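Jaltby Allotment and Garden Society
Minutes of the June general meeting, held in the back room of the Unberg Hall at 7.30 in the evening

The chair welcomed everyone and said how very nice it was to see so many faces on such a fine evening, when most of us could have been out with a watering can. Eleven plot holders were present. Apologies had come in from 3 others, one of whom sent a tin of flapjacks in place of herself, and these were received with thanks and passed round before anything else was done.

Minutes of the last meeting
Read and agreed, with one correction. The hedge along the lane is hawthorn and was wrongly put down as blackthorn. The secretary is sorry, and has been taken to look at it.

Matters arising
The gate by the lower plots still drops when it is opened, and has to be lifted with the knee. Two members have offered to look at the hinge between them and will bring their own tools. The wasps' nest in the old shed is no longer in use and can be left where it is until the shed is cleared in autumn.

Money
The balance in the main account stands at £3,423, against £3,198 at the same time last year. The meeting was pleased with this, and there was a good deal of cheerful talk about what it might be spent on, most of it well beyond what we have. It was agreed to keep the rents as they are for another year. The member who asked whether rent could be paid in onions was told, kindly, that it could not.

Water
This took up the best part of the evening, as it generally does. The upper tap has been running slowly since the spring and those with plots at the far end are finding it a long haul with two cans. Kadano, who fitted the present pipe, have been asked for a price to bring a branch along the middle path, and Raju have been asked for the same so that we have something to set beside it. Neither had answered by the time of the meeting. Several members felt that more water butts would do just as well and be a great deal cheaper, and one spoke warmly and at some length about the guttering on her own shed, which filled two butts over a single wet weekend. It was agreed to wait for the prices and talk again. In the meantime, would everyone please remember that hoses are for filling cans and butts, and should not be left running on the beds.
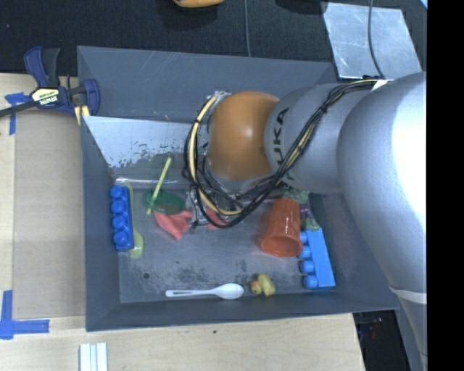

KUKA arm over the grey bin.

Summer show
The show will be on a Saturday, as always, with doors open to the public from two o'clock. Entries are to be on the tables by half past ten, and there was firm support for sticking to that this time. The classes will stay much as they were, with the addition of one for the best three courgettes under six inches, after a long and good-humoured discussion about whether anybody has ever managed to pick a courgette that small. The jam classes will again ask for plain jars with plain lids. Children's entries will be free, and the miniature garden on a dinner plate is to come back by popular request.

Teas will be run as last year. Offers of cake would be most welcome, and a list is pinned up inside the door.

Any other business
A plot holder near the lane has far more rhubarb than she can use and asks that people help themselves, pulling and not cutting. There is a pair of green gloves on the hook in the shed, left-handed both, if anyone is missing them.

The question of bonfires was raised and put off to next time, as it was getting late and the hall was wanted.

The meeting closed at 9.15, and the last of the flapjacks went home with the chair.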